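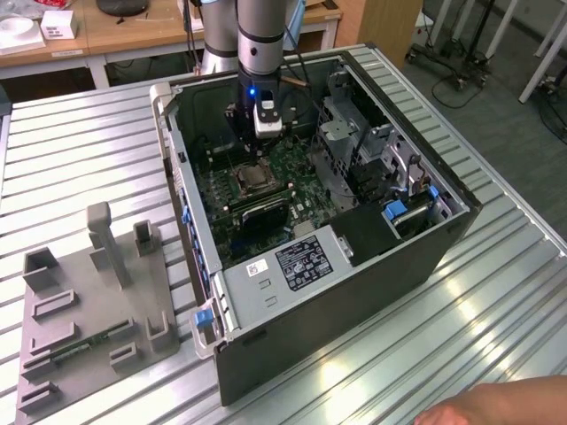
Minutes of the Gudosach Residents' Association, held in the hall at 7.30 pm. Present: Obed Essien (chair), Kekeli Amissah, Fiifi Wumbei, Dzifa Fiadzo. Apologies from Kwadwo Laryea. The minutes of the January meeting were agreed. Under matters arising, Kekeli said the office computer, a black tower, now has its side panel off, and that members' letters should be written by hand until it is back in use.

Allotment rents
Rent for a full plot stays at 154 a year. Fiifi asked for half plots to be charged at exactly half. Agreed.

Water
The tap by Amegashie Lane is still dripping. Obed has rung Fuver twice and will write to them this time. Dzifa said the lower plots get very little pressure in the evenings. Plot holders to be asked to fill cans before 5 pm.

Hedge
Neltileck quoted 192 for cutting the hedge along the lane side. Fiifi thought this was high for one side only. Vote: 2 for, 2 against. The chair did not use a casting vote and the item was held over.

Any other business
Dzifa has spare bean seed for anyone who wants it. The shed key is missing again. Kekeli to get another cut.

The meeting closed at 8.50 pm.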